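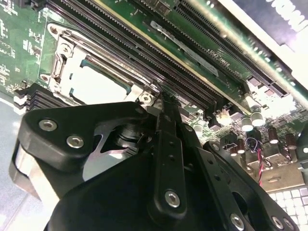 Placements and Summer Work Team, Lachance College
5 min read

How to apply for a summer placement bursary

If you have been offered an unpaid or low-paid placement over the summer, the college can help with rent, travel and food. The bursary is a single payment of £715. It doesn't have to be paid back and it doesn't affect your student loan.

You can apply in any year of your course except your last. The placement must run for at least four weeks and must be with an employer you are not related to. It can be in any field. A history student may apply for a placement at an engineering firm, and the other way round.

Before you start

Get your offer in writing. An email is fine as long as it gives the start and end months, the weekly hours, what you will be paid (if anything) and the name of your supervisor. If your offer came by phone, write to the employer and ask them to confirm it. We can't look at an application without it.

Check where you will be living. If you plan to stay in your college room, you need a separate vacation residence form from the accommodation office. Their deadline falls before ours, and we have no way of extending it.

Filling in the form

1. Log in to Clotura with your college username and choose "Summer bursary" from the left-hand menu. If the menu is missing, you are probably in the staff view. Log out and pick "Student" on the first screen.

2. Enter the employer's details. Use the full registered name and the address where you will be working. For home-based placements, put the employer's main office and tick the remote box.

3. Fill in the budget table. Put rent, travel, food and anything the employer expects you to buy, such as safety boots or a smart shirt. Use real prices. Look up the season ticket. Leave out things you would pay for anyway, like your phone.

4. Write your statement. Say what you will be doing each week and how it connects to something you have studied or want to study. The box holds a short piece of text, so write it elsewhere first and paste it in. Clotura logs you out after a spell without typing and does not save the statement for you.

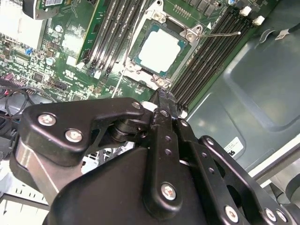 One returning student told us that the statement took an evening and the budget took most of a weekend, and that next time it would be the budget first. They had guessed at bus fares to the Palley site and then had to redo every line when the real cost came in higher.

5. Name one tutor as your referee and ask them before you do it. Clotura sends the request as soon as you press "Submit", and tutors are often away in June.

6. Upload your offer and submit. You should get a confirmation email the same day. Check your junk folder before you write to us.

What happens next

Last year we received 654 applications across all subjects, and over half were funded. Most of the ones turned down had no written offer attached or a budget that didn't add up. You will hear from us by email either way. If the answer is no, you can send a corrected form once, within five working days.

Payment goes to the bank account on your student record, so make sure it is current.

If your plans change

Tell us if your dates move or the placement is cancelled. A change of dates is usually no trouble. If you swap to a different employer, you will need a new offer in writing, but you can keep the same statement with small edits. Students leaving a placement early may be asked to return part of the money.

At the end of the summer we ask for one page on how it went. Upload it in Clotura under "Reports" by the end of September. You can't apply again the following year until it is in.

Drop-in help with forms is at the Stamen Building front desk, 4 pm to 5 pm in term time.

Shared 18 times | 0 comments

Contact the team | © Lachance College | Back to top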